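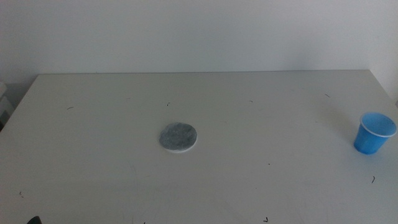
What Is a Benefit Concert?

Have you ever been to a show where the ticket money went to help somebody? Then you've been to a benefit concert! Musicians play, people sing along, and the money goes to a good cause — a children's hospital, an animal shelter, maybe a new library roof.

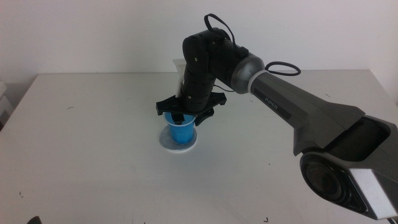

Let's visit the town of Tulbridge. Every March, a band called Wavar plays in the old Tirer Hall to raise money for the Kermani Music Library, where kids can borrow a violin or a drum for free. One year the show brought in almost 2000 dollars. Wow!

Where does the money come from? Mostly from tickets. Some people also buy snacks or put extra coins in a collection box by the door.
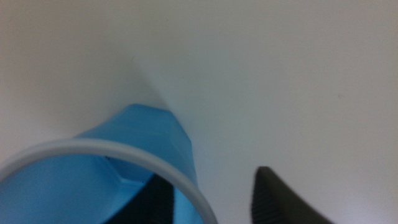 Do the musicians get paid? Sometimes they do, but lots of them play for free. The hall might lend its stage for free too, so more money is left for the cause.

You can put on a tiny concert of your own! Pick a cause, learn two songs, and ask a grown-up to help with the money. Don't forget to practice clapping in time!
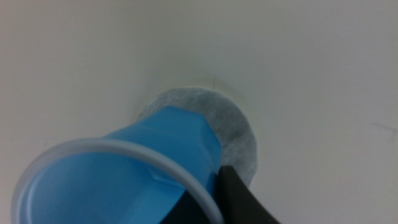

A light blue plastic cup with a whitish rim.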